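I've been buying my socks from the same shop on the main street of Nornham for 17 years, so when I heard it was changing hands I was a bit wobbly. Then the new owners announced Pronadport - half clothing exchange, half coffee counter - and invited all of us along for the opening.

Well! I got there at 6 and the queue already ran past Dumitz, the bakery next door, who were sensibly selling cheese buns out the window.
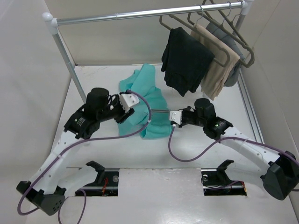

Small-town retail runs on favours, and this street has plenty of them. Gajdoš, the hardware place, lent the new owners a ladder and two trestles (and labour, I'm told, paid in cake). Clothes on hangers are easy to browse, but I'm a rummager, and give me a crumpled bit of teal cloth over a neat rail any day. I came home with a cardigan and a voucher for the bakery.

They're open until 9 through April, and swaps are free for the first 21 people through the door each morning.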